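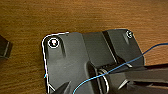
The Thing on My Dining Table

I moved to Cerkville in November with two suitcases and a box of things I had been meaning to fix for years, and guess which one got unpacked first. My poor dining table hasn't seen a plate of food since (well, one plate, toast, standing up).

I blame the Govier. If you grew up with one of these little tabletop radios you'll know how hard they are to throw out, and mine had spent four winters in a closet in Arninwood with a dial that spun like a roulette wheel. So I got out my screwdriver, pried off the back and fell in love!

I had always pictured the insides of gadgets as neat and a bit cold. What I got was dark gray plastic full of ridges and grooves, screws tucked into their round holes, a fat silvery spring sitting in its own little hollow, and a thin blue wire wandering across the lot like it was out for a stroll. Somebody at a drawing board decided where every one of those bumps should go – I find that touching, and my friends find it a reason to change the subject.

A word of advice about springs. Keep a hand over them. I lost one from a Mok kitchen timer last month and found it in the butter dish, and I still can't tell you how it got there.

Cerkville has one parts shop, out past the water tower, and it says it keeps 800 kinds of screw. I went in for a single one and stayed 30 minutes, opening drawers. The man behind the counter let me, which was kind of him, and I came home with a paper bag of bits that fit nothing I own.

The dial still spins. I'm giving it another week, and then I really would like to eat sitting down.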